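Blog > Workshop > Small robots

Six weeks with the Tisari pusher kit

Posted in September by Torquil Crichton

13 comments | 116 shares

I said in the spring that I would stop buying things for the arm. Then Rolov put the Tisari kit on their site with a low introductory price and I bought it the same evening, so this is the write-up.

The Tisari is a tabletop pushing kit. You get a rod, a collar to hold it to the arm, a bag of plastic blocks in different shapes and colors, a license for their control software, and a printed booklet with a set of exercises. You supply the arm, the table and a computer. There is no gripper in the box and none of the exercises need one. The arm moves the blocks by nudging them with the rod, and you either drive it yourself with a game controller or record your own runs and train a small model on them.

I paid $116 for it. The version with a camera and stand costs a good deal more and I already had both, so I skipped it.

Setup

The hardware took me less than an hour. The clamp closes with a toggle latch and grips well. I expected the rod to slip after a few days and it hasn't, even when I've driven it into the board by mistake. The booklet says to check the latch every time you start up. I do it when I remember.

The software took two evenings. The installer wanted an older version of a library than the one I had, and the error message didn't say which. Rakiya Etim has a post about the same problem on her site and I followed her steps line by line. After that it started up fine and has not given me trouble again.

Calibration is the part I would warn people about. You touch the rod tip to a few points on your work surface and the software works out the height. If the surface isn't flat, you find out later, when the rod drags on one side and floats on the other. My first board was an old shelf with a bow in it. I switched to a hardwood board and did the whole thing over. Since then I have only recalibrated once, after I moved the table.

What it's like to use

Driving by hand is harder than I thought it would be. A round block goes more or less where you push it. A star turns as soon as you touch it off center, and then you spend your time going around to the other side to turn it back. Oluwatosin Okeke came over and was better at it than me within a few minutes. He says he plays more games than I do.

The exercise I've used most is the color sort. You bring blocks of the same color together until they touch, and keep the groups apart from each other. The shapes don't have to match, which makes it a decent first task. I have run it with red, yellow and green, plus one blue piece off by itself so the model has something to leave alone.

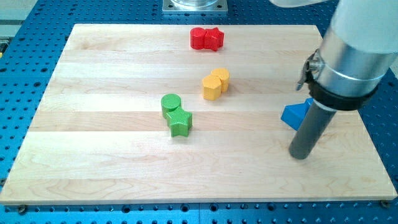

Recording and training

You hold down a button to record and let go to stop. Each run gets saved with a number and you can throw out the bad ones afterward. I have 1,632 saved, which sounds like more work than it was. Most of them are short, a single push or two, and I did them in the evenings with the radio on.

Training ran overnight on my desktop. The first model was poor. It would go to the right block and then push it past the other one. I had been sloppy about stopping, so it had learned that from me. I deleted the worst runs, recorded more with slower approaches, and the second model was a clear improvement. It still has trouble when a block ends up close to the edge of the board.

What I don't like

The booklet is thin. There are 6 exercises and the last two are the first two with more blocks. Asabe Babalola, who answers the support email at Rolov, told me a longer one is planned but didn't give a date.

Replacement blocks are only sold as a full set. If you lose one under the bench you buy the whole bag again.

Would I buy it again

Yes, at the price I paid. If you already own an arm and want something to do with it that isn't picking up and putting down, it's a fair deal. If you need a gripper too, Lefteris Gkikas has been testing the Ukus one and his notes are worth reading first.

I'll post the training settings when I've cleaned them up.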